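Monday, March 15, 2021

Glaze tests, second round

Carrying on from the Okach white. The first batch crawled on the rims and I blamed the sieve, but the sieved half of the batch did the same thing, so that is ruled out. Mixed a fresh 1,000 g dry this morning from the Majumder feldspar and left it to slake over lunch. It settled hard in the bucket again. Added a little bentonite, mixed dry with the silica first this time, and it stayed up all afternoon.

Specific gravity read high on the first weighing. Thinned it twice and stopped when the drip off a finger broke clean. I should have written down the water as I went and did not, so the next batch needs a proper log.

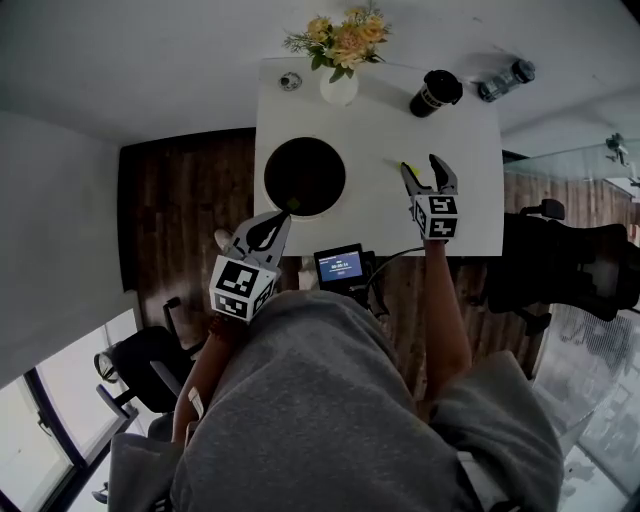 Kiln

Test tiles went in the small Drutus on the middle shelf, bisque underneath. 13 tiles, all the same clay, numbered on the back in iron oxide. Program as before, slow to red heat and then medium up, with a hold at the top. Controller set to 1,280 C. The display lagged behind the witness cones last time, so I put a cone on each shelf and will go by those.

The lid still does not sit flat on the hinge side. I can see a line of light there once it gets hot. Not bad enough to stop a firing, but the brick wants looking at before July, when the big orders start.

Dipping times for this set: first row a quick in and out, second row a count of 4, last row double dipped with the first coat left to dry. I expect the last row to crawl. If it doesn't, the trouble was in the old batch and the bisque is fine. 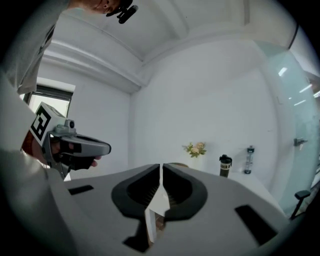
Went back through the old Praltosora tiles for comparison. The ones fired on the bottom shelf are consistently grayer and a bit matte, and the same recipe on the top shelf came out glossy with some pinholes. Makes me think the shelf matters more than the thickness does. Worth splitting the next set between top and bottom - same dip, nothing else changed.

To do: order silica, new kiln wash on two shelves, relabel the frit bucket (the lid and the side disagree). Leave the kiln shut until it reads under 100.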